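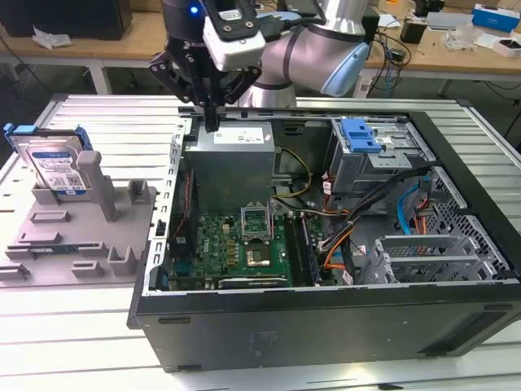
Two-finger gripper above an opened desktop tower, with a hard disk drive held upright in the fixture at left.

Magazine > Automation > Standards and Practice

Filed under: Disassembly & Reuse

Writing the Rules for Robots That Take Computers Apart

6/22/23

By Florian Schwaiger

A desktop tower is a poor workpiece by the usual measures of industrial automation. Wires have no fixed position. The same model can leave the factory with two different drive cages, and whoever owned it may have added memory, moved a cable or lost a screw. Safety rules for robot cells cover guarding, stopping and speed. They say little about what the arm may touch inside the case, or in what order.

Pruro, a refurbishing firm, has tried to fill the gap with a house rulebook. The current revision has 242 clauses. The first draft had 351, and most of the cuts came from merging rules that repeated each other for separate computer models.

Sunil Bandara, who edits the rulebook, sorts parts by what a bad grip would cost. Power supplies and metal brackets are class 1: any grip on the housing is allowed within the force limit. Drives are class 2 and must be held by the rails or the long sides, never across the connector. Memory modules are class 3, held by the short edges only. Bare processors are class 4, and a general-purpose two-finger gripper may not close on one unless the cell has a written exception naming the fingertip and the force setting.

"People argue about class 4 more than the rest put together," Bandara says. "They can show me a hundred good picks. I ask for the force log, and half the time there isn't one."

Fixtures take up a full chapter. A removed part goes into a slot or against a raised stop, in a pose the arm can find again without a new search. Laying a part flat on the bench is a fault, even if the part is sound. The tower itself goes on its side with the panel off, and its position is checked before the first move and after any pull that needs more than the normal force.

Cable handling is the weakest chapter, by the editor's own account. The rule requires a clear path for the fingers, confirmed by the wrist camera at standoff height. It doesn't define "clear." Gurer, which builds cells for the same trade, uses a fixed margin on each side of the fingertips. Pruro tested that and found it stopped the arm too often on cases with long power leads. The present text leaves the margin to the cell owner, who must write it down.

The electrical rules are shorter. The tower is unplugged, the supply is left to discharge, and a person signs for both steps before the arm is enabled. Static control applies to the fixture and the fingertips as well as the operator. Ó Súilleabháin, an outside assessor, asked for the fingertip clause after finding that replacement tips were being ordered by size alone.

Logging is handled in Nuludness, the firm's record system. Each pick is stored with part class, grip width, peak force and the camera view before contact. Failed picks are kept under the same terms as good ones. An operator may stop the arm without entering a reason, but may not restart it without one.

The next revision is planned for October. Open items include the cable margin, a retention period for camera records, and whether a lifted socket frame should block all motion over the board until a person has looked at it.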